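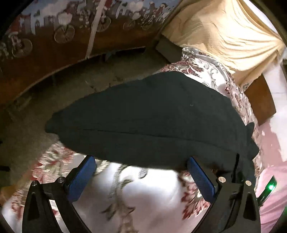
Ona Sproģis has been teaching people to fold clothes for 4 years, first at her kitchen table in Olinby and now in a rented room over a shoe repair shop, and I went to see her in February mostly to find out how a person can charge money for it. She works on a bed. I had expected a table, or one of those plastic boards, but there was a white sheet with a floral pattern in red and green, and a dark piece of cloth spread on top of it with a long crease or seam running through the middle. "People fold on beds," she said. "If I teach them on a nice flat counter they go home and can't do it." I said they might just buy a counter. She let that pass.

Her method is called Virk, a name she says she picked because it was short. It comes down to laying a garment flat, smoothing it from the center out, and folding it in thirds until it stands up by itself. I have seen this before, and I told her so. "Sure you have," she said. "There are only so many ways to fold a shirt. I never said I invented thirds."

What she does claim is that most people skip the smoothing. "They grab two corners and start folding, and then they've folded the wrinkle in with it. You fold a crease into a shirt in the wash basket, and you wear that crease on Monday morning." I asked whether anyone besides her looks at shirts that closely. "Their mothers," she said.

The course runs 2 evenings and costs more than I would spend on shirts in a season. I asked what happens on the second evening, given that she had explained the whole method to me before I finished my coffee. Fitted sheets, it seems, and anything with a hood. She offered to show me the fitted sheet. I watched her do it and then tried it myself, and mine came out as the same lump I keep in my closet at home. She said it was better than most. I don't believe her.

Bảo Đỗ took the course last fall and was there to pick up a bag he had left behind. He was kinder about it than I was. "I've got one dresser and two kids," he told me. "Now the drawers close." Did he still fold everything the Virk way? He thought about it. "The T-shirts. Pants I go back and forth on. Socks, no."

I put the socks to Sproģis. She has no position on socks and seemed tired of being asked. She also doesn't fold underwear, and she keeps her own sweaters in a heap on a shelf, a fact she gave up only after I asked where they were.

"It takes me 20 minutes to do a full load," she said. "How long does it take you?"

I told her I had never timed it. My laundry was in the dryer at the time, where it had been since the night before.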